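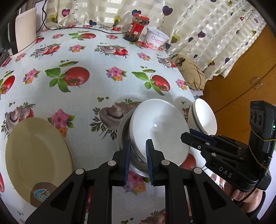
**Obituary for my aunt: how much family is too much family?**
Board: Writing Notices and Tributes

**plumjam_rena** wrote, 29 August 2020:

Hello all, I've been reading this board for a week and you all seem so kind that I'm finally going to ask. My great-aunt, Floarea Stoica, passed at the beginning of the month, and I've been handed the job of writing her obituary for the Mosetine paper. I was glad to be asked! I loved her to bits. She taught me to make plum jam and to cheat at rummy, and she worked in the alterations shop at Prikholm for most of her life and could tell you your waist measurement from across a parking lot.

My trouble is the family part. She was married twice. Her first husband, who I only ever met in photographs, left when their two boys were small. Her second husband, Uncle Kwaku (Kwaku Acheampong, he's still with us and sharp as a tack), raised those boys as his own and walked the older one's daughter down the aisle. She kept her own name both times.

The boys don't agree. The older one wants his birth father left out completely. The younger one got to know him again later in life and says leaving him out is like tearing a page from a book. Uncle Kwaku says put in whatever you like, honey, and then goes out to the tomatoes.

My draft is 1,217 words, and I know that's long. What have other people done?

---

**LachlanP** replied:

So sorry about your aunt, Rena. She sounds like a person I'd have wanted to sit next to at a wedding.

I wrote my mother's and my father-in-law's, and a good few for neighbors after that, once word got out that I'd do it. My view is that an obituary is a record. Some great-grandchild is going to be looking for her someday, and the one line you left out will be the line they need. I spent the better part of two winters hunting for my grandmother's first marriage, and it was missing from her obituary on account of a quarrel that everybody had forgotten by the time I was born. You don't have to say one warm word about the man. "Her first marriage, to So-and-so, ended in divorce." Then on to Kwaku, who gets the nice sentence.

Lachlan Pearce

---

**tea_and_toast** replied:

I'm going to disagree with Lachlan, gently, as I usually do on this board (hello Lachlan).

The great-grandchild can go to the courthouse. The people reading it this month are the ones who have to get through the week, and if the older son opens the paper and sees that name next to his mother's, that's what he'll remember. When my sister died we listed a person we shouldn't have, to be correct about it, and my niece still won't keep the clipping in the house. I'd leave him out of the newspaper and write him down somewhere else, in the family Bible or the back of an album, wherever your people keep that sort of thing.

---

**LachlanP** replied:

Hello yourself. The courthouse where my grandmother married burned down, as you have heard me say many times.

---

**tea_and_toast** replied:

I have, and I'm still sorry about the courthouse.

---

**renji_t** replied:

Welcome, Rena. I took ads and notices over the counter at a small weekly for years, so let me put in a word about length before you get your heart set on all of it. Call the paper first and ask how they charge. Some go by the line, some by the inch, and some have a flat price up to a certain size and then it climbs fast. The photo is very often extra. My own father's came to $264 with the picture, and that was a short one, and I knew the girl at the desk!

What a lot of families did at our counter was bring in two. A short notice of 70 words or so for the print edition, with her full name, age, town, who survives her, and where the service is. Then the long one for the funeral home's website, where nobody's measuring. You might find it takes care of part of your family problem too. The short one hasn't got room for a first husband, and neither son can take that personally.

Do check whether the funeral home sends it in for you. Ours did, and they'd sometimes fix things that weren't broken. I had a fellow come in close to tears over "beloved" being changed to "devoted." So ask to see the proof, read it out loud, and have a second person read it who didn't write it.

Renji Tamura

---

**plumjam_rena** replied:

Oh, these are all so helpful, thank you. Renji, I called. They charge by the line after the first 20, and I did the arithmetic on my draft and had to sit down. The two versions may be the way to go.

Lachlan, I do see your point about the record. I've been doing a bit of the family tree myself and Aunt Floarea's own mother is a complete blank before she came over. And tea_and_toast, I'm so sorry about your sister's. That's the very thing I'm afraid of.

Another question while I have you. She worked at Workivis for a short while at the end, just a few months, on the front desk, and the older son wants it in and I don't see why. She didn't like it there. She called it "the aquarium."

---

**LachlanP** replied:

Put the aquarium in! That's the best line you've given us after the parking lot.

---

**tea_and_toast** replied:

For once we agree. I might leave the company's name off if she's going to be rude about it.

---

**kiyo_k** replied:

Coming at this from another side, as the stepfather. My wife died in November and her daughter wrote the notice. Her first husband was in it, by name, in a plain half sentence. I'll tell you I did mind for a day or so. Then he sent me a card, a good one, two pages, and I was glad he'd been able to read that he had been part of her life. I don't say it'll go like that for your family. Every one of these men is different, and mine was a decent sort who had married too young.

What I would do is ask your uncle again, when he's in from the tomatoes, and ask him one particular thing. "Whatever you like" is what I said too, and I didn't altogether mean it. What I wanted was for it to say that I was there for the raising of her daughter, and I hadn't the nerve to ask for it. She put it in anyway, bless her.

Kiyoshi Kawaguchi

---

**plumjam_rena** replied:

Kiyoshi, I read your post to my husband and we both needed a minute. Thank you for writing it, and I'm very sorry about your wife.

I went over to see Uncle Kwaku last night and asked him straight out. He thought about it through most of a cup of coffee, with Kubo (her dog, now his) asleep on his foot, and he said he'd like it to say "their sons." Only that. So the short notice is going to say she is survived by her husband and their sons, and the older one is happy with it, and the younger one says fine so long as his father's name is in the long one. I'm calling the older one tonight about that. I have a feeling it'll be a long call.

---

**renji_t** replied:

Good luck with it. Ask the paper for their deadline too, while you think of it. Ours was noon and people always thought it was five.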